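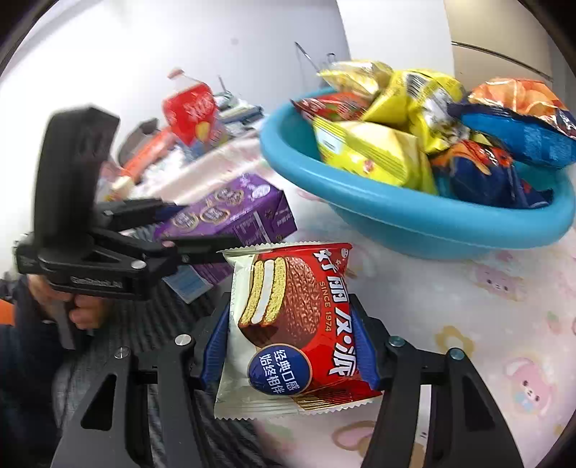 Who should decide how a person holds a gripper when the recording is going to train a robot?

The people who will run the robot should write the rule, and the people who hold the gripper should be able to change it. That is the position of the collection lead at Skovlow, who has kept the company's written rules for hand-held gripper work for the past two years and who agreed to talk about them on the condition that we discuss the rules and leave the staff out of it.

Skovlow records people doing household and store tasks with hand-held grippers. Its customers, among them a packing equipment maker called Kevis, use the recordings to teach robot arms. The rules run to four printed pages. We met in the break room at the Crenshaw site, where a copy is taped inside a cupboard door with pencil marks down both margins.

"The pencil is the part I read," the lead said. "Anyone on shift can write on that copy. At the end of the month I take it down, type up what made sense, and put up a clean one."

The first version was longer. It told operators how high to lift, how fast to move and where to put their feet. People followed it for a few days and then went back to doing things their own way, and the recordings came out mixed. In July the review team turned down 587 of them.

"I went through the reject notes myself," the lead said. "I expected sloppy work. Most of it was people following one rule and breaking another. We told them to move slowly, and we told them to finish in the time allowed. You couldn't do both with a soft bag."

Of those rejects, 83 came down to one thing: the operator had squeezed a sealed package hard enough to change its shape. The old rules said only to grip "firmly." The current text says to close the pads until the package stops sliding and then stop closing. It also says where to take hold. A flat wrapped item is held by its left and right edges, with the front panel left clear, the way the snack packet is held in the photo at the top of this page.

I asked why the front panel matters if the robot is only learning to move things.

"Because the customer may want to check which item it was," the lead said. "If a pad covers the name, somebody has to go back and guess. It costs the operator nothing to hold it by the sides. Some packages won't let you, and the rule says what to do then. You take the widest seam you can get and write it on the sheet."

The sheet comes up often in the rules. It is a plain form with the task name, the items, the operator's number and a wide box for notes. Operators are asked to fill in the box whenever something differs from the task card, even if the recording looks fine. A dropped item goes in the box. So does a swapped one.

Drops have their own section, and it caused more argument than any other. Under the old rules a dropped item meant stopping and throwing the recording away. Operators at Goststead, the company's other site, asked for that to be changed. They argued that a robot will drop things too, and that a recording of a person picking the item back up had some use.

"They were right, and I was slow to agree," the lead said. "I was worried people would get careless. What we settled on is that you keep going if the item lands on the table and is still closed. If it goes on the floor, you stop. If the package opens, you stop and it goes in the trash."

Nothing that has been handled in a task is eaten afterward. That rule has a line to itself on the first page. The lead said it was added after a long discussion about whether an unopened cookie was still a cookie, which I was asked to report without further detail.

The section on two-handed work is the newest. When an operator uses a gripper in each hand, the rules ask that one hand be named as the holding hand before the recording starts. The other hand may touch the item, turn it or take it over, but both may not pull at once. Each gripper is checked before the shift by opening it fully, closing it fully and looking at the joint caps. A loose cap takes the gripper out of use until someone has tightened it and initialed the log.

"It's a dull check," the lead said. "I do it when I'm on the floor, too. If I skipped it, everyone would skip it by the end of the week."

Table setup gets less space than I had expected. Skovlow doesn't ask for a bare surface or a plain cloth. Patterned cloths are allowed, and so are piles, leftover wrappers and things that have no part in the task, as long as they are not sharp, hot or open. The lead pointed to one line in the rules that reads, in full, "Do not tidy for the recording."

"Kevis asked for that," the lead said. "Their first set from us was too clean. Every item was standing by itself with space all around it. Then they put their arm in front of a full bin and it didn't know where to start. So now we say to leave the table how people leave tables."

There are limits to that. Mail, medicine bottles and anything with a home address on it must be out of view before work starts. Family photos come down or get turned around. When the work is done in a private home, the person who lives there walks through the room with the operator first and can call off any part of it, and the operator isn't allowed to argue.

I asked about rest. The rules say operators change hands or change tasks at set times, and that they put the gripper down between takes. The lead thinks this section is still weak. A gripper that feels light in the morning feels different after lunch, and people are reluctant to say so.

"Wrist pain shows up in the recordings before it shows up in the log," the lead said. "You see the item start to tilt. You see people resting the handle on their leg. I would like a rule that says a reviewer who notices that has to tell the shift lead the same day. Right now it's a suggestion, and suggestions get lost."

Reviewers have rules as well, kept on a separate page. They may not reject a recording without naming the line it breaks. If they can't find a line, the recording passes and the gap goes on a list. The list stood at 83 entries when we spoke, the same number as the squeezed packages, and the lead had to look it up twice to be sure the two had not been mixed up.

Many of those entries won't become rules. One asks what to do if a cat gets on the table — the note beside it says "wait." Others are harder. Shiny bags look different under different lamps, and reviewers disagree over whether an operator should turn a bag away from the glare. A few customers want it turned. Kevis does not.

"I don't want a rule for each customer," the lead said. "Operators can't carry that in their heads. We'd put it on the task card, where they read it right before they start. The four pages should only hold what's true every time."

The lead has been asked by other firms for a copy and has sent it, with the pencil notes left in. The request back was simple: send over anything that gets crossed out, and say what happened. So far one firm has replied. It had crossed out the rule on holding flat packages by the sides, tried a month without it, and put it back with a small change in wording that Skovlow has since copied.

The next version goes up at Crenshaw and Goststead when the section on rest is finished. The lead had a draft of it folded in a jacket pocket and read me the first line, then took out a pencil and changed it.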